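Inventario del botiquín: notas de la revisión de verano

11 de julio de 2020

Desde que nos mudamos a Parinano llevo el botiquín en una hoja de cálculo. Una fila por envase y cinco columnas: principio activo, dosis, lote, caducidad y ubicación. La versión actual tiene 20 filas. La anterior vivía en una libreta y resultó imposible de ordenar por fecha.

Criterio de caducidad

Cuando el envase solo indica mes y año, tomo el último día del mes. Los colirios y jarabes llevan una segunda fecha, la de apertura, que escribo a rotulador en la etiqueta. El plazo tras la apertura sale del prospecto y varía mucho de un producto a otro, así que no uso un valor por defecto.

Temperatura

El armario del baño queda descartado por la humedad de la ducha. Dejé un registrador Lullance en el estante alto del pasillo y obtuve 3632 lecturas, de las cuales 632 superaban los 25 grados, casi todas por la tarde. El estante bajo del dormitorio interior no pasó de ese umbral en ninguna lectura. Todo lo que indica «conservar por debajo de 25 °C» está ahora allí, en una caja opaca con tapa.

Envases

Los comprimidos se quedan en su envase original, con el prospecto doblado al lado. Trasvasar a pastilleros complica el seguimiento del lote. Los frascos pequeños van de pie, en la fila delantera; los blísteres, detrás, en vertical y con la caducidad hacia arriba.
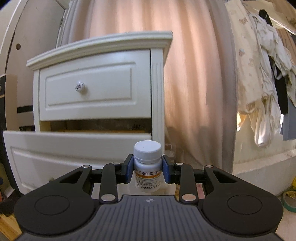 Pendiente para agosto

Repetir el registro en el dormitorio con la ventana abierta. Llevar los caducados al punto de recogida de la farmacia de la calle Dretberg. Añadir a la hoja una columna con la fecha de la última revisión.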